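Gripper Build, Shared Bench: Gallery
Jun 27, 2018
By Sunita Vishwakarma

This page covers the pair of hand-held grippers we've been putting together at the workshop. The build log has the part numbers and the wiring, so I'll keep the notes short.

Body. Both shells are printed in white. The first set was too wide across the handle for small hands, so I took material off the sides and printed it again. The second version weighs 674 grams with the fingers on — still heavier than I'd like, but fine for a short session.

Fingers. Two per gripper, curved, black at the tips. We tried three tip materials before settling. The hardest one let go of anything smooth. The softest one held well and then tore along the edge after a few evenings.

Trigger. The linkage is the part I'd redo. It has a little slack at the start of the pull. McGrath is drawing a new one with a shorter arm.

Marker cubes. One cube at the base of each gripper. The tracking software reads the square patterns on the faces and works out where the gripper is and how it's turned. Print these on matte paper. Glossy paper threw the tracking off under our ceiling lights. Check that the faces are flat before gluing, and let the glue sit overnight.

Table tasks. Both grippers in use at the round table, with a calculator, a purple cloth, a ruler and a bag of blue items set out to work on. Cloth is harder than it sounds. The fingers have to come in low and close slowly, or they slide over the top.

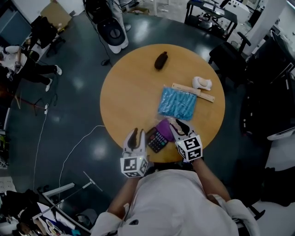
Arnance wrote back that the cubes on their own pair kept coming loose until they added a screw from the inside, and that they would do this before anything else.

I'll try the screw on the left one first. The new linkage should be ready to fit by October.

Comments (3)

Tisex: What infill did you use on the shells? Mine cracked near the trigger pin.

Sunita Vishwakarma: 5 walls and low infill. The extra walls matter more around the pin.

Bareo: Would like the finger files when you post them.

Recent
Gripper build log, part 2
Matte or glossy: printing tracking markers
Sorting the shared screw drawers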